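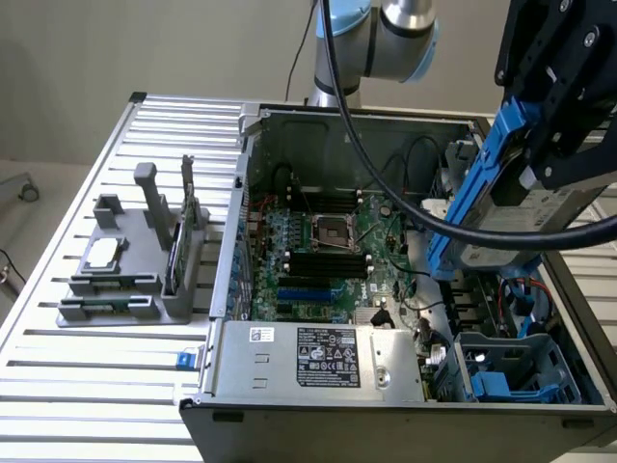

A computer case with the side panel off, on the work table

Farkell is looking for a Mobile Phone Reviewer and News Writer (part-time, remote)

Farkell is a small website about mobile phones. We write news, reviews and buying advice for people who keep one phone for several years and want to spend their money well. We started as a newsletter and we still write in the same way: short texts, simple words, and no excitement about things which are not exciting.

We need one more writer for the phone section. The work begins in June and it is 50 hours per month. The contract is for one year at first, and we would like to continue after that if both sides are satisfied.

What you will do

You will write full reviews of phones in the low and middle price range. In the first months these will be mostly models from Jiltska and Inow, as our readers ask about these two makers more than any other. Each phone stays with you for at least 10 days before you write the review. You must use it as your main phone during this time, with your own SIM card and your own applications. We do not publish reviews made from a specification sheet or from one afternoon with the device.

You will also write short news items when a phone is announced, when a price changes, or when an update is released. A news item is normally between two and four paragraphs. We expect you to read the original announcement and not only what other sites have written about it. If the information is a rumor, the title must say so.

From time to time you will update the older buying guides. At this moment there are 27 guides on the site and several of them still recommend phones which are difficult to find in shops. It is quiet work and maybe not very attractive, but these pages bring us most of our readers, so please consider well if you are ready to do it.

You will answer the comments under your own articles. Our readers are polite in general, but they notice every mistake. If a correction is necessary, we make it in the text and we put a note at the bottom of the page.

What we do not ask

You do not need to make videos. You do not need a large number of followers on social networks. You do not have to travel to trade fairs, although if one takes place near your city and you would like to go, we can discuss the costs.

What we are looking for

- You write clear English. It does not have to be your first language. For more than half of the team it is not.
- You have already published some texts about phones, tablets or similar devices. A personal blog is fine, and long posts in a user forum are also accepted.
- You know Android well enough to explain to a beginner where a setting is and what it changes.
- You can measure the same thing in the same way each time. Our battery test has a written procedure and it must be followed also when the result looks strange.
- You can take a sharp photo of a phone by daylight.
- You answer e-mails within one working day.

It is an advantage if you have experience with one of the following: phone repair and battery replacement, dual SIM use in different countries, accessibility settings for older users, or reading FCC filings. If you have used a phone from Kinyua for a longer time, please mention it. We want to cover this maker better, and nobody in the team has owned one.

Pay and conditions

We pay by the hour, on the last working day of each month. The rate depends on experience and we tell it to you in our first reply, before any call or test, so that you do not lose time if it is not suitable for you. Hours spent on testing are paid in the same way as hours spent on writing. The phones are sent to you and go back to the maker or to our office after the review, and we pay the shipping in both directions. We do not accept phones as gifts.

Advertisers do not see a review before publication and they cannot ask for changes. If a maker contacts you directly, please forward the message to the editor and do not answer it alone.

You may work at the hours which you prefer. There is one call with the whole team every week at 3:00 p.m. Eastern time, and it takes less than one hour. You can live in any country where we are able to send a package with a lithium battery inside. If you are not sure about yours, write to us before you apply.

How to apply

Send an e-mail to our editor, Houda Abou Zeid, through the contact form on this site. Choose the subject "Phone writer". Please include:

- Two texts that you have written, as links or as plain text
- The name of the phone you use now, and one thing in it that you do not like (five or six sentences)
- Your country and your time zone
- The month when you could begin, if June is too early

A CV is welcome but it is not obligatory. Please do not send a photo of yourself. We also ask you not to send texts produced by an automatic tool. We want to see how you write, including the small errors.

When we opened a position last time, we received 61 applications and we answered all of them, but it took us longer than we had promised. This time we will read the messages in the order in which they arrive, and everyone will receive an answer, also if it is negative.

Candidates on the short list will be asked to write one news item and one part of a review, based on notes which we provide. This test is paid at the normal rate. We will not publish your test texts. After that there is a call with Houda and one of the other writers, and the decision follows within two weeks.

Questions about the position can be sent through the same form. Please write "Question" at the beginning of the message, so that we do not count it as an application by mistake.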